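Bowl update, because Thérèse keeps asking.

So I finally went through the kitchen stuff. Two boxes, all the way from Plellville, taped shut since December. Most of it can go. Chipped mugs, a lid that fits nothing, the whisk with the bent wire. Gone, gone, gone. Kept the big bowls tho - you can never have enough for bread and salad, and the cheap ones crack on me every winter.
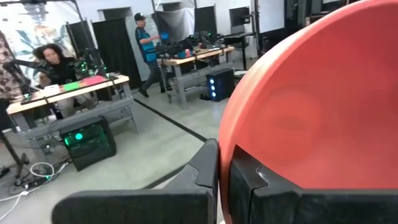
Color matters more than I thought it would. My old ones were all white and I'd lose them in the back of the cupboard, but orange-red you spot right away. Also a smooth inside is a must, dough just slides out. The ridged one from Ploretti was a pain to scrub, gave it to Genivaldo, he dosen't mind.

Still to do:

- measure the shelf again (62 cm I think? wrote it on a reciept and lost it)
- nest the bowls, biggest at the bottom
- decide on the glass one, heavy, never use it

Paid 50 for that glass one, which is why it's still here. Thérèse says sell it. Maybe. Bread dough is rising right now so gotta run, more when the shelf is up.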